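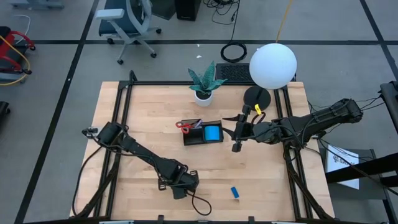 Gilbert Building Services | Workplace Standards Team

Setting Up a Shared Desk

These steps apply to all shared desks on the Gilbert site. Allow 6 minutes per desk.

1. Remove everything from the tabletop. Wipe the wood with a damp cloth, following the grain, and dry it.

2. Place the divided tray in the middle of the desk. A small black tray with compartments is enough for one user.

3. Put scissors in the left compartment, handles facing left, with the pens beside them. Red-handled scissors are easy to find and should be kept as the standard type. The right compartment is for one larger item, stood upright.

4. Stand the plant behind the tray, close to the far edge. Use a small pot. Snake plants and similar spiky types tolerate low light. Water every 4 weeks in December, less if the soil is still damp.

5. Set the lamp to the right of the plant. The round base must sit flat. Do not remove any tag on the stem; check that it is readable and leave it hanging clear of the switch.

6. Route the lamp cord off the back of the desk. Keep at least 36 inches of slack out of walkways.

Paper, cups and personal items are not stored on the tabletop. Return them to the user's locker.

Missing scissors or damaged trays: report to Prakash Pisharody with the desk number.

Revised 20/12/2021, E. Guimarães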